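The Erken Duvet, All-Season, by Stiston

Home > Bedroom > Duvets and Quilts > Erken

Sizes: single, double, king
Item no. 788
In stock, sent out within two working days

We have been selling the Erken for long enough now that a good number of you are on your second one, usually because a child has grown up and gone off to college with the first. It started life as a plain winter duvet, rather heavy, and customers kept telling us they loved the weight but were kicking it off by May. So we went back to Stiston's workroom and asked for something that would do for most of the year, and after a lot of samples (some of them very odd indeed — one crackled like a crisp packet every time you turned over) we settled on the one we sell today.

The filling is a soft, springy hollow fibre stitched into deep square pockets, so it stays where it was put and doesn't all slide down to your feet by three in the morning. The outer is a close-woven cotton that feels cool when you first get in. It is a quiet duvet, too. Light sleepers mention this more than anything else, and people who share a bed with a fidget mention it more than that.

What you get

One duvet in the size you choose, with a corner loop at each corner for tying into a cover. It comes in a cotton carry bag with a drawstring, which is worth keeping for storage or for taking the duvet to somebody's house when they've run out of bedding at Christmas. The carry bag has a small inside pocket. We put the care card in it and most people put something else in it afterwards!

Measurements and washing

The single fits a standard single cover and the double and king likewise, all in ordinary British sizes. If your cover came from abroad, do measure it before you order, as a few centimetres either way makes for a lumpy bed. Wash at 40 degrees with a little less powder than you think you need. The single goes into most home machines without a struggle, but for the king we'd send you to the launderette, where the big drums give it room to move about. Tumble dry on low with a couple of clean tennis balls, stopping once or twice to give it a good shake. It will dry on a line as well, if you have a breezy day and a bit of patience.

Please don't dry clean it, and please don't iron it. We have been asked about both.

From our customers

"I bought the double for our spare room and have ended up swapping it with my own. My sister came to stay, slept until ten, and was told at breakfast that she'd be having the old one next time. I did find the loops a bit short for my fingers but once tied they hold beautifully." — Selamawit Moges

Delivery and returns

Orders placed before 12 on a Friday go out the same afternoon. You have 281 days to change your mind, which people always assume is a misprint, but we like you to try it through a cold spell and a warm one. If it isn't right, pop it back in its carry bag and write to us for a label. 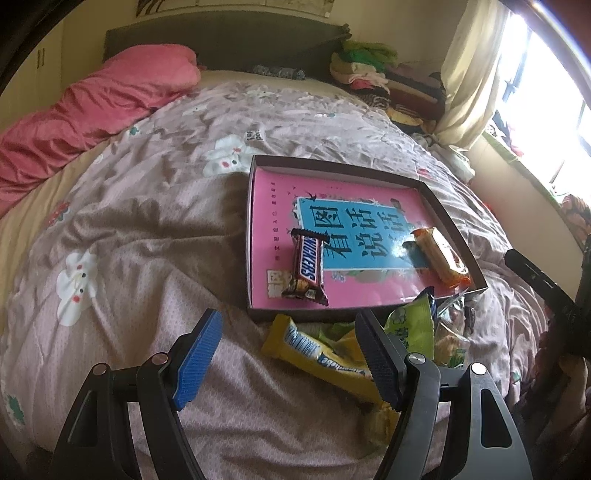
CHILDREN'S BEDDING

The Erken single is the one most families choose for a child's first proper bed. It is light enough for small arms to pull up and big enough to make a den with, and it goes under any printed cover you like — rabbits, rockets, tractors, whatever this year's favourite happens to be. We wouldn't use it for babies under 12 months, and for toddlers we'd suggest waiting until they have moved out of the cot.

Chocolate and felt-tip are the marks we hear about most. Dab them with cool water and a drop of washing-up liquid before the wash, and keep hot water well away from the chocolate.

Goes well with: Tekleab cotton pillow pair, Skollmont quilted mattress protector, Stiston fitted sheets.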